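Nordin two-arm suturing trainer: a year in a teaching skills lab

Reviewed by Eskil Isaksson, 16 October 2021

I run the bench side of the surgical skills lab at Moltham, so I get to play with everything before the trainees do, and I also get to mop up after it. We've had the Nordin since August last year. It replaced two of our four hand-suturing benches, which did not make me popular for a while.

First, what it's like to use. You sit at the console, head in the hood, and drive the two arms with finger grips. I'd expected it to feel like a video game and it doesn't, quite. The grips are stiffer than the ones on our old Koltum and your hands ache on day one, but by the end of the first week I'd stopped noticing. Small movements are lovely. Turning the needle over in the jaws is still a pain (you learn to pass it across to the other arm and back) and there's no feeling of pull on the thread at all, so you have to judge the tension by eye. Everyone snaps a few.

We run it on tissue blocks from Prenen, with their blood add-on so that a bad bite shows up. Running stitches, single stitches, knots, then a fresh block and do it all again.
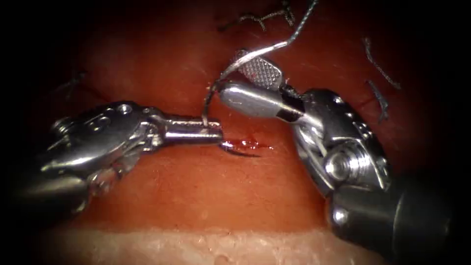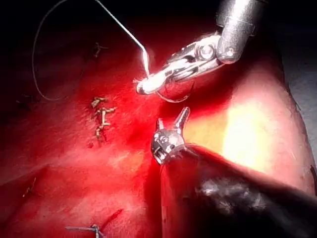
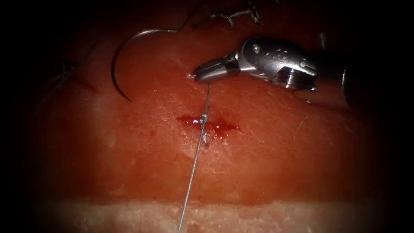

Stitching practice on the Nordin. The row of tied knots is in the second picture.

Now the part I think matters more than the machine. The Nordin comes with what they call assisted mode, where the software takes over the dull bits: it parks the spare arm, re-centres your grips and logs each stitch with a score. I used to stand behind people and do that job with a clipboard. I logged 206 sessions by hand the year before it arrived, and I don't miss a single one of those forms!

But I do stand in the room less, and I've noticed the trainees talk to each other less too. With hand benches you had people leaning over, nicking each other's tricks. Now it's one person in the hood and three waiting on their phones. We've put a second screen on the wall so the others can follow along, and that's helped a lot — I'd buy the screen before anything else on the options list.

The scores need watching as well. One of our nurses got marked down for being slow when she was being careful, and she was quite rightly cross. We've switched the speed score off for beginners and I'd suggest you do the same.

Costs, then. The service plan is £1,599 a year and the spare jaw set was £3,465, which made me wince. Jaws wear faster than the brochure says if your beginners clamp hard, and ours do. Delivery of parts has been fine, the phone support is friendly but shuts at four.

Would I get it again? Yes, though I'd fight harder to keep one more hand bench. Four stars.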